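20 June 2019

It is a strange day to write about gloves, I know. Outside it is warm and the windows are open, and I am sorting winter things. But in our flat in Plesetti the winter box stayed under the coat rack since December, and every morning I hit it with my foot. So this week I decided to finish with it.

The box is 46 cm long and it was never big enough. Scarves are easy, you roll them and they stay rolled. Hats go one inside the other. The gloves are the problem. They hide in sleeves, in the bottom of bags, behind the radiator, and then in the first cold week I buy a new pair because I find only the left one. Last winter I did this two times, both times at the Vendard shop near the station, and I was angry with myself both times.

My method is simple. I put everything on the table and look for partners first, before I fold anything. The mint-green fleece ones were quick to match, they have the lavender pompom and look like a small cartoon animal. They are very soft and very thick, so even folded they take the place of a whole scarf. The blue ones I left flat for the moment, to check the fingers for holes.
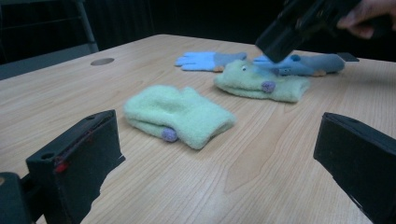

My sister thinks I make it too complicated. According to her, a pair should be put together in the moment it comes off the hands, one cuff turned over the other, and then there is nothing to sort in June. She has done it like this for 12 years and says she lost one glove in all this time, on a bus. I tried her way with a thin pair and it works well. With thick fleece I am less sure. The cuff that is turned over gets stretched, and next winter the snow comes in at the wrist. She says I pull too hard – maybe she is right.

So now I do a mix. Thin knitted gloves go cuff over cuff. Thick ones I only fold and lay one on the other, with the same side up, and I press the air out with my hand. Wool I wash before at 40 degrees – no, please don't do this with real wool! I did it once with a gray pair I bought in Clakatach and after it they would fit a doll. Wool gets cold water and a towel. Only the fleece goes in at 40.

For the storage I took an old biscuit tin from Carré, the square one with the lid that closes hard. It fits 4 thick pairs, or more if they are thin, and it goes on top of the wardrobe. On the lid I glued a paper with the word GLOVES, in big letters, for myself in December.

I still have one brown leather glove without partner. I will give it until the end of the month.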